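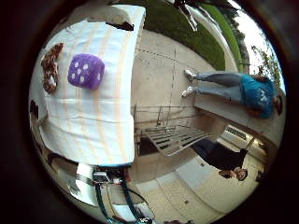
El dado de peluche morado, sobre el mantel blanco de la mesa del trueque.

El trueque de juguetes de Gündoğdu volvió el domingo con una norma nueva que ocupaba media hoja y que casi todo el mundo leyó después de haberla incumplido: quien deja un objeto se lleva otro, pero no el mismo. La edición anterior, en mayo, terminó con varias familias recuperando con gran alivio lo que habían traído de casa.

La organización, a cargo de la asociación vecinal Likine, repartió 100 fichas de cartón y recogió 70 al cierre. Las demás se han dado por perdidas, o por juguetes, según a quién se pregunte. Nesrin Baysal, que llevaba la cuenta con bolígrafo, prefiere hablar de «circulación pendiente».
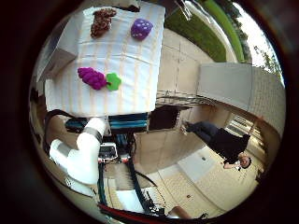 El reglamento dedica un apartado entero a la comida de mentira, que en mayo había provocado la única discusión seria de la jornada. Ahora los alimentos de plástico se cambian por piezas y cada racimo vale una ficha, tenga las uvas que tenga. El que estaba tendido en la mesa, de un morado tirando a magenta y con su hoja verde al lado, habría obligado a contar bolitas toda la tarde con el sistema antiguo. Ataberk Güler, autor de aquel sistema, sigue creyendo que era más justo.

También se ha suprimido la categoría de «animales», que obligaba a decidir qué era exactamente cada cosa. Hacer Kaplan propuso sustituirla por «blandos» y «duros», y la propuesta salió adelante por 16 votos a 4. 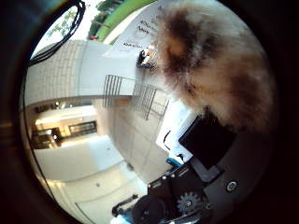
Los cuatro votos en contra defendían una tercera casilla para lo que es blando por fuera y duro por dentro. Se les ofreció presentar la moción por escrito. A última hora del domingo no había llegado, aunque uno de los firmantes aseguró que estaba buscando un ejemplo convincente y que no le parecía bien correr.

El cambio más comentado fue el de Ewan Costigan, que llegó con un rompecabezas completo, certificado por él mismo, y se marchó con otro al que le falta el cielo. Dice que le gusta más así. Su hija, de siete años, pidió hablar con alguien de la asociación.

La tienda Stela, que cedió las bolsas, no ha querido pronunciarse sobre las fichas desaparecidas. La próxima cita no tiene fecha, pero sí una enmienda: las prendas de punto podrán entrar en el trueque siempre que quepan en una cabeza o en la mano de quien las presenta. Eun-seong Bang, que redactó el texto, admite que la frase necesita otra lectura.

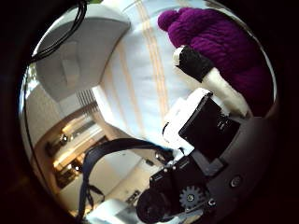

Punto morado en la tarde del trueque de Gündoğdu, a la espera de que se apruebe la enmienda.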